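Looking after a light-coloured tea set

Household tips from Dravside
By Daryna Sirko
August 3, 2021

Many readers wrote to me after my page on enamel pans and asked about tea sets, especially the cream and white ones. They look beautiful in the shop, and after one winter they have brown rings inside and a grey line around the lid. I have used such sets for a long time and I have made most of the mistakes already, so I write down what works in my kitchen.

Before you start, turn one cup over and look at the bottom. If there is a ring without glaze, rough under the finger, this ring can take in water. It is not a fault. But it means that the cup should not stand in the washing-up bowl overnight, and it should dry completely before you put it in a closed cupboard. My neighbour Lesia Hordiienko put a whole set away damp, and in spring the feet of the cups had small grey spots that never came out.

Everyday washing

For every day, hot water and a soft cloth are enough for the pot. I don't use washing-up liquid inside it. The spout is narrow and difficult to rinse, and tea that tastes of lemon soap is not pleasant for guests. Empty the leaves as soon as you finish drinking, rinse two times, and leave the pot upside down on a folded towel with the lid beside it.

The cups can be washed in the normal way with a little liquid. Take the saucers first, while the water is clean, then the cups. Please don't put one cup inside another in the sink. The handle of the first catches the rim of the second, and most chips are made exactly there.

If you use a dishwasher, look if the maker allows it. Sets with a gold line I always wash by hand. For plain glazed ones I choose the short programme at a low temperature, and I leave space between the pieces so that they don't knock together.

Brown rings

Tea stains sit on top of the glaze, so they come off more easily than people think. Put one teaspoon of bicarbonate of soda in the cup, add a few drops of water, and make a paste. Rub it with your finger or with a damp cloth, in circles. Wait a few minutes if the ring is old, then rub again and rinse.

For the inside of the pot, where the hand doesn't go, I put in two spoons of bicarbonate and fill it with hot water up to the beginning of the spout. Leave it for one hour with the lid off. Then pour it out through the spout, slowly, so that the spout is cleaned as well. A thin bottle brush helps with the rest. I have one from Fedoruk with soft hair and a wire that bends, and it is with me for many years.

Don't use steel wool, and don't use scouring powder. They take away the stain, yes, but they leave fine scratches, and next time the tea goes into the scratches and the ring comes back darker.

If your water is hard, you will see also a white or grey crust at the bottom. This is limescale, and for it you need acid. Mix 70 ml of white vinegar with warm water, let it stand in the pot for half an hour, and rinse until you can't smell it any more. Never use the vinegar and the bicarbonate together in a closed pot – it will foam and push up the lid.

Laying the tea table

A light set looks best on a plain surface, and a plain surface is also easier to wipe. I give the teapot its own saucer or a small plate to stand on. It catches the drop which always runs down from the spout, and it protects the table from heat. Turn the spout away from the guests and keep the handle towards the person who pours. 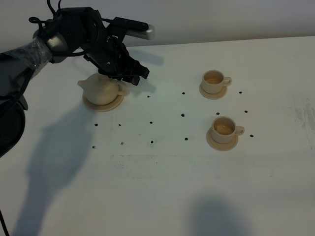 Set the cups on their saucers before you bring the hot water, and turn all the handles the same way. For most people this is to the right. If you know that somebody in the family is left-handed, turn theirs round, it is a small kindness and they notice it. Leave enough room between the cups so that a sleeve can pass.

Warm the pot first with a little hot water and pour this water away. Thick ceramic takes much heat from the tea, and a cold pot can also crack if it came from a cold pantry and receives boiling water at once. When my pot has been in the pantry, I let it stand in the kitchen for a quarter of an hour.

When you pour, hold the lid with one finger of the other hand. Many domed lids have no lock and they fall when the pot is nearly empty, because you must tip it more. My pot holds 1000 ml and I fill it only to three quarters. It is lighter and it doesn't spill from the lid.

After the guests

Don't leave the last bit of tea in the cups until morning. If you are too tired to wash – and I am often too tired – only pour it out and fill the cups with clean water. This is already half of the work.

Carry the pot with two hands and take the lid separately. I know that it means one more walk to the kitchen. I broke the lid of my first set on the doorstep, and a new lid alone was not possible to buy.

Storing

Saucers can be stacked, with a piece of kitchen paper or thin felt between each. Cups I put side by side, standing on their feet. Upside down is also possible, but then the rim carries the weight, and the air inside becomes stale. Hanging cups on hooks is pretty, only check that the handle is strong and that the hook has a soft cover.

The teapot is stored with the lid turned over and laid in the opening on a piece of paper napkin, so the air can go in and out. If the pot will not be used for a long time, put a sugar cube inside. My grandmother did this against the smell and I continue it.

For moving house, wrap each handle first with a strip of paper, and after that the whole cup. Fill the inside of the pot with crumpled paper too, and wrap the spout separately.

Next time I will write about tea towels, and how to get out the yellow marks from the fold. If you have a method for this, please send it to me before the end of August.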